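Kedov folding table, two months in 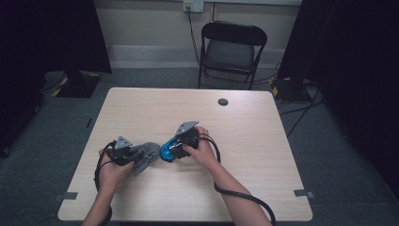

I bought the Kedov after my old card table gave out under a jigsaw puzzle, a death I still consider undignified. It cost $181 with delivery, and the box promised assembly in 9 minutes. Domenica Ruchti, my sister-in-law and a person who reads manuals for pleasure, got it up in 25. I held the flashlight.

Good points first. The legs lock with a proper clunk, and it takes a sewing machine at full speed without walking toward the door. It folds flat enough to go behind the couch, where it has already eaten one sock.

The hinge pinches. The feet leave dents in carpet that I expect to bequeath to the next tenant. The "carry handle" is a strap designed by someone with 5 fingers on each hand, all of them very thin.

I looked at the Baumgartner too, but it weighs as much as I do in March. Four stars, minus half for the strap.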